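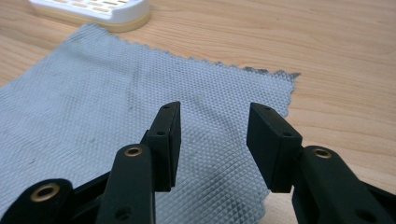
Does a Clean-Looking Table Mean a Clean Table?

People say "just wipe it." But what does wiping do? Grown-ups talk as if a cloth makes dirt vanish. It doesn't. Dirt has to go somewhere, and mostly it goes into the cloth.

Look closely at a cleaning cloth and you may find tiny bumps or squares. Packages like to say these "trap" dirt. Maybe. Bumps do give crumbs and dust more edges to catch on, but a full cloth can't hold much more. Then it starts smearing old dirt onto new places. A gray smudge on a cloth is a clue, though some stains stay even after a good wash.

Wood makes it trickier. All those wavy brown lines are called grain, and they are very good at hiding a thin smear.
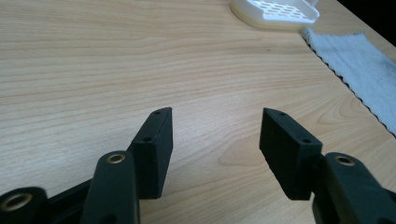
Wing-sze Siu doesn't buy it: if I can't see any dirt and I can't feel any, why should I wipe the table at all?

Fair question. Try a test before you believe either of us. Wipe half a table with a damp white cloth, then look at the cloth. Do the other half 2 days later. Same color? Then Wing-sze has a point — for that table, anyway.

When you finish, rinse the cloth, squeeze it and open it out flat. A cloth left in a ball dries slowly, and it can start to smell. 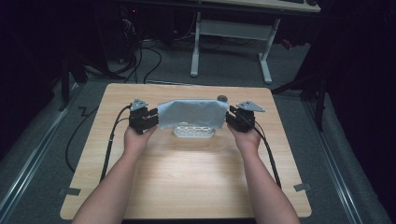
A light blue cloth, stretched out by its ends.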